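News > Community > Food & Home

Drandside Pantry Share Opens Its Doors to 300 Households

February 7, 2022
By the Drustar Press Office

42 shares | 6 comments

DRANDSIDE – Drustar, the neighborhood grocery cooperative, is delighted to announce the opening of the Drandside Pantry Share, a membership program that lets households order everyday groceries together and pick them up close to home. Sign-ups are open now, and the first 300 households to join will pay no fee until October.

The idea grew out of a small trial in the streets behind the old Drandside bus station, where 30 families pooled their orders for rice, noodles, cooking oil, tea and snacks (there were a lot of snacks!). Members liked paying case prices without having to store a whole case, and they liked running into their neighbors at pickup even more. By the end of the trial there was a waiting list, and people were asking when their own block could get in on it.

The answer is today. Pantry Share now covers all of Drandside, from the river road up to the school, and the product list has grown to 2,000 items. Members pick what they want online or on a paper form at the counter, and orders are packed by the item, so a household that wants one packet gets one packet.
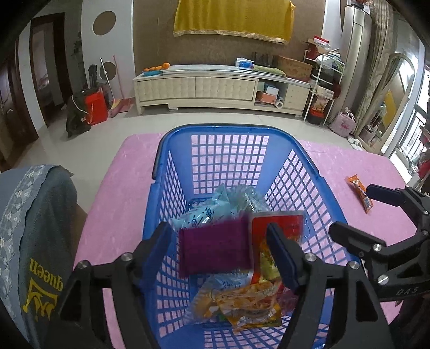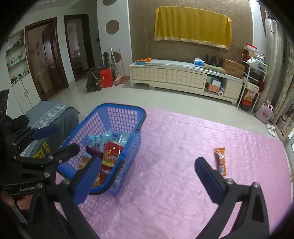
Packaged goods in a blue basket.

Much of the new range comes through Rungrueang, a family-run importer that has supplied corner shops in the region for years and knows its way around dried noodles, seasoning mixes and sweets. Rungrueang will also put together a monthly "try something" list, with short cooking notes printed in large type. The first one is all about soups, and the staff at Drustar have been happily eating their way through it since the drafts came in.

Ordering runs on software from Detodum, which rebuilt its shop system so that neighbors can split a case without doing any math. When enough people on a street want the same thing, the case is ordered and everyone is charged for their part. If it doesn't fill, the order rolls over to the next week, and members can drop out of it at any time before then.

"We wanted this to feel like shopping with the people next door," Drustar said in a statement. "The trial families gave us pages of notes, and nearly every change we made came from them. We can't wait to see what the rest of Drandside puts on the list!"

Pickup is at the Drustar counter on the market square, with evening hours for people who work days. Members who can't get out easily may name a neighbor to collect for them, and the counter will keep dry goods for up to 2 weeks at no charge. Bring your own bags or boxes if you have them. Chilled and frozen foods are not part of the program yet, though Drustar is looking at adding eggs and butter in the fall.

Households can join at the counter or through the Drustar website. Product suggestions are welcome from everyone, members or not, and there is a box for them beside the door.

About Drustar
Drustar is a member-owned grocery cooperative based in Drandside. It runs a shop on the market square and a bulk ordering service for schools and clubs.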